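Cestton (band)

Cestton is an instrumental rock group from the harbor town of Flilley. It was started by guitarist Bereket Wubshet and drummer Giang Lý, who met while both were working evenings at a rehearsal studio. The group plays slow, heavy music with long repeated parts, and it is known mostly for the album Bollow and for its concerts without any singing or talking between the songs.

History

Wubshet and Lý first played as a duo. Their early pieces were recorded on a four-track machine in the storage room of the studio, usually after 10 in the evening, when the last paying band had gone home. A cassette with six of these pieces was sold at concerts in 50 copies. The bass player Ní Chonaill joined in the following spring, and the older material was then arranged again for three instruments.

The trio played its first concert on a Saturday in April, as a replacement for another group that had canceled. The set had only four pieces, but the last one was stretched to fill the time. This long version later became the title piece of the album.

Bollow

Bollow was recorded in six days, with all three members playing in the same room. Overdubs were used only on the second side, where Wubshet added an organ part. The drums were recorded with few microphones – Lý wanted the sound of the room to be heard clearly – and the cymbals are therefore quite low in the mix. The first pressing was 788 copies on vinyl, and each sleeve was numbered by hand. 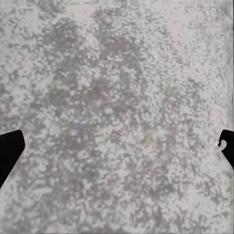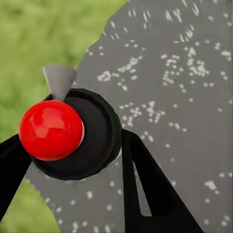
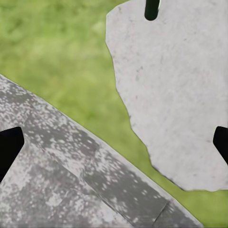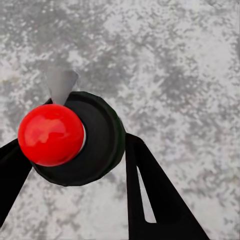 Musical style

The music of Cestton is built on short guitar figures which are repeated many times with small changes. Wubshet plays in a low tuning and prefers a clean sound at the start of a piece, so that the distortion comes in as a surprise. Ní Chonaill often carries the melody, and the guitar then has the role of a second rhythm instrument.

Lý studied marching percussion as a teenager, and this can be heard in the snare patterns of the faster pieces. Reviewers in the local press have compared the group with the heavy bands of the 1970s, but the members themselves name film music and church organ music as more important for them.

Members

Bereket Wubshet – guitar, organ
Giang Lý – drums, percussion
Ní Chonaill – bass guitar

Recordings

Untitled cassette (as a duo)
Bollow (album)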